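Building Services 3: Atria and Open Interiors
Handout 4: Stack effect and temperature layering in two-level spaces

1. Scope

Handout 3 dealt with closed rooms of normal height. The methods given there assume that air in a room is fully mixed, so that one temperature stands for the whole volume. In an open interior on two levels the assumption fails. Warm air collects under the roof, and the upper walkway can be uncomfortable while the floor below is within limits.

2. Driving pressure

The pressure difference between a low opening and a high opening is

dp = (rho_out - rho_in) x g x h

where h is the vertical distance between the centers of the two openings, in meters. Densities are taken at the mean temperature of each air column. Wind is left out at this stage and comes back in Handout 6.

Note that h is not the ceiling height. Most lost marks in the Ulley problem come from this substitution. 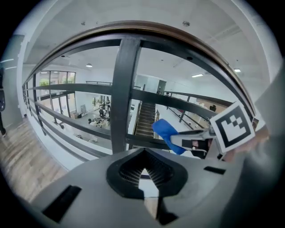
One student asked last term whether the neutral level has to sit halfway up. It does not. It sits halfway only when the upper and lower openings have equal effective area and the indoor temperature is uniform. If the upper opening is larger, the neutral level moves up, and less of the upper floor is exposed to outflow.

3. Layering

For hand calculation use the two-layer model: a cool lower layer at supply temperature and a warm upper layer at exhaust temperature, with a sharp boundary between them. Measured profiles are smoother than this. The model is still good enough to place the boundary relative to the walkway, and that is normally the design question.

Check the following before using it:
Heat sources are at low level and reasonably compact.
Supply air enters low and slowly. Jets break up the layers.
Solar gain on the upper walls is small. If it is large, use the three-node method in the Haverford notes.

4. Railings and edges

Open railings let air pass between the walkway and the main volume. Solid or glazed balustrades do not, and they can hold a shallow pool of cool air at ankle height. Model an open railing as no obstruction. Model a solid one as a step of the same height.

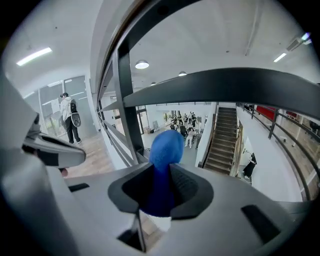 Past course feedback on this section argued that the step rule is too crude for glazed panels with a gap at the base. The objection is fair. With a base gap, drain the pool through the gap using the orifice equation (discharge coefficient 0.6) and state the gap height in your answer.

5. Problem set

5.1 The Zakside hall has a floor area of 726 square meters and a total air volume of nearly 4,400 cubic meters. Find the mean height and explain why it should not be used for h.

5.2 Repeat the Ulley problem with the upper opening area doubled. Sketch both neutral levels on one section.

5.3 For the Urnus case, the steady heat gain is given in the data sheet. Find the supply flow that keeps the layer boundary above head height on the walkway – show units at each step.

Answers are due by noon on the date posted for Handout 5. Bring a printed psychrometric chart to the next session.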